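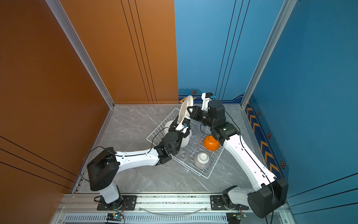

Will the kitchen porters still have a job once the cell is in?
They will, and in every kitchen we have fitted so far the same people are on the rota. The Osavia two-arm crockery cell takes over the racking and unracking, the part that does your wrists in, and the porters keep the pots, the floors, the deliveries and the say over how the washing-up area is run.

Osavia Two-Arm Crockery Cell
From Hinuvau Kitchen Automation
Product code: OS 317
Lead time: 10 weeks from site visit

We started building the Osavia for staff canteens, the sort that feed a whole works in one sitting and then have a mountain of plates and bowls to get through before the afternoon tea trolley goes out. Anybody who has stood at that hatch knows the feeling! The plates come in all at once, everyone is hot and a bit cross, and somebody always ends up bent over a rack for the whole of the shift. We wanted to give that person a more comfortable afternoon.

The cell has two arms working side by side from one rail, so one can see to a plate while the other has a bowl to deal with. It sits in its own walled bay with a tiled floor, and the wire rack can go in at whatever angle your staff happen to put it down. (We did try asking people to line it up neatly. We have stopped asking.)

What it will handle
Dinner plates and side plates, plain or with a coloured rim. Bowls, either way up. Clear glass bowls and clear plastic cups, although we do like to set these up with you on the day, as see-through things are harder for the cameras and every canteen seems to have a different cup. Badges and printed bands on your crockery are no trouble at all, so please don't go buying new plates on our account.

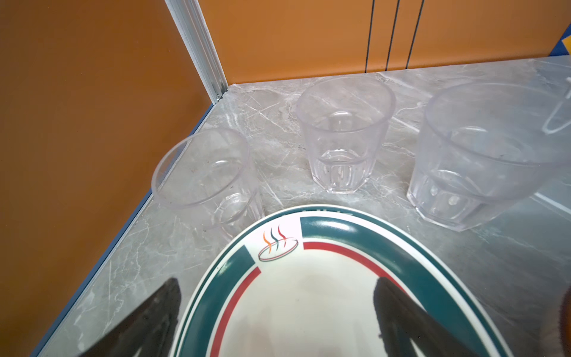
What changes for your staff
Quite a lot, and it's better to talk about it early. At Clanport, where the canteen serves 800 lunches, the cell went in during August and the first fortnight was slow going. Porters who had racked plates by hand for years were quicker than the arms and rather enjoyed saying so. What won them over was the end of the shift, when they weren't rubbing their shoulders on the way to the bus.

Sarla Kushwaha runs the washing-up area there and has been kind enough to let us share what she wrote to us: "I was worried I would be minding a machine all day and I told your fitters that. I do have to keep half an eye on it. But I've got time to train the new starters properly now, and two of mine have moved across to prep, which they had been wanting for ages."

We would ask you to bring the porters in on the site visit. They know which rack sticks and where the puddles gather, and we always come away with a better layout for having listened to them.

Training and support
Training takes 3 days and is done in your own kitchen with your own crockery. By the end of it your team will be able to start and stop the cell, add a new plate or bowl, clear a dropped item and clean down. Support calls go through to our Lacroix workshop, where you will speak to one of the people who builds the cells.

Included with the cell
Two arms on a shared rail, with grippers
Walled bay with tiled floor
Wire rack
Spare gripper fingers, one set
Staff handbook, large print on request

Prices depend a good deal on your layout, so do give us a ring or send a few measurements and we'll work something out together.

Page last updated June 6, 2022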